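Der Tisch ist immer zu groß

Tsion Admasu kommt zehn Minuten zu spät ins Café Triltari und entschuldigt sich bei der Tischplatte. Sie hat ihre Tasche darauf fallen lassen, ziemlich schwer, und streicht nun mit dem Daumen über die Stelle. »Furnier«, sagt sie dann und nimmt die Entschuldigung zurück.

Seit ihrer Lehre in der Tischlerei Szewczyk hat sie Esstische gebaut, repariert, gekürzt und in einem Fall aus einem Treppenhaus gesägt. Inzwischen berät sie Leute, die einen erben. Das klingt nach einem Beruf, den es nicht geben müsste, und Admasu sieht das ähnlich. »Ich werde dafür bezahlt, dass ich in eine Wohnung komme, ein Maßband hinhalte und traurig gucke.«

Den Anruf kennt sie in allen Varianten. Die Großmutter ist tot, der Tisch lebt. Die Geschwister haben großzügig verzichtet, alle am selben Abend, und der Jüngste wohnt in zwei Zimmern mit Durchgangsküche. Verkaufen kommt nicht in Frage. Benutzen leider auch nicht, denn dann müsste man das Sofa abschaffen. »Also wird er Ablage. Der Deutsche hat den teuersten Papierkorb Europas, und der ist aus Eiche und ausziehbar.«

Woran man merke, dass ein Tisch zu groß ist? Sie rührt lange in ihrem Kaffee. Wenn man anfange, Zonen zu bilden, sagt sie. Eine Ecke für Post, eine für das Kind, eine für das Gerät, mit dem man im April einmal Nudeln gemacht hat. Gegessen werde dann im Stehen, an der Spüle, mit Blick auf den Tisch. 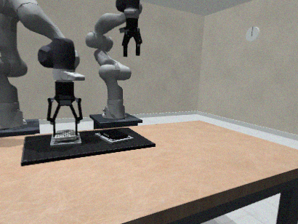
Breiter Holztisch in schlichtem Raum. Computergrafik.

Die Tiefe werde grundsätzlich unterschätzt. Alle messen die Länge, weil sie an Gäste denken, und stellen hinterher fest, dass sie ihrem Mann die Butter zuwerfen müssen. 80 Zentimeter reichten völlig, findet Admasu, darüber beginne die Diplomatie. Sie selbst besitzt einen Klapptisch. Gekostet hat er 131 Euro, und sie spricht davon mit der Zärtlichkeit, die andere Leute für Oldtimer aufbringen.

Über Pflege redet sie ungern. Es gebe da Glaubensrichtungen. Ölen, Wachsen, Seifen, und dann die Anhänger von Clenex, einer Politur, die sie in jedem zweiten Haushalt unter der Spüle findet und die dort nach ihrer Meinung sehr gut steht. Ringe von Gläsern lässt sie drin, Kratzer auch. Einmal habe ein Kunde sie gebeten, die Kratzer seines Vaters wegzuschleifen und ein halbes Jahr später gefragt, ob man sie wieder hineinmachen könne. »Habe ich abgelehnt. Ich hätte es gekonnt, aber was schreibt man da auf die Rechnung?« 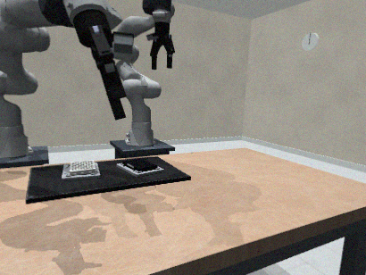 Liên Khương hält das alles für Kapitulation. Ein großer Tisch sei das letzte Möbel, an dem man einander noch schlecht ausweichen könne, und wer ihn kürze, der kürze auch die Einladungsliste. Erst fehle der Platz, dann fehlten die Leute, und am Ende heiße es, man habe es eben gern ruhig.

Als ich Admasu den Einwand vorlese, nickt sie so lange, dass ich ihn für widerlegt halte. Sie findet ihn aber richtig. »Nur kommen die Leute ja nicht. Die haben selber einen großen Tisch, auf dem die Steuer liegt.« Ihre schönsten Abendessen hätten in der Werkstatt stattgefunden, eine Türplatte auf Böcken, die Stühle geliehen und alle verschieden hoch. Neben dem Chef habe man ausgesehen wie ein Kind beim Elternsprechtag.

Von der Sägerei redet sie dann doch noch. Das Modell hieß Nullthorpe, ein Refektoriumstisch, englisch dem Namen nach und sonst aus Westfalen. Zwei Träger waren damit bis in den zweiten Stock gelangt, dort endete die Geometrie. Vier Tage stand er hochkant zwischen den Etagen, und die Hausgemeinschaft stieg seitlich daran vorbei. Jemand habe einen Kalender drangehängt.
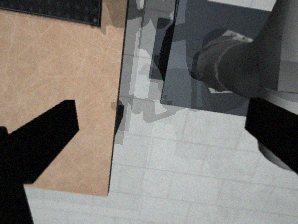
Eine Leserin, der wir die Geschichte vorab erzählt haben, schrieb zurück, bei ihren Eltern habe man für so etwas das Fenster ausgebaut, und zwar ohne Beratung. Der Tisch stehe heute noch da. Das Fenster schließe seitdem nicht mehr richtig, aber man sitze ja mit dem Rücken dazu.

Admasu lässt sich das zweimal vorlesen. Dann will sie wissen, wie tief der Tisch ist. Ich weiß es nicht. Sie zahlt ihren Kaffee, hebt die Tasche diesmal vorsichtig von der Platte und sagt, ich solle bitte nachfragen.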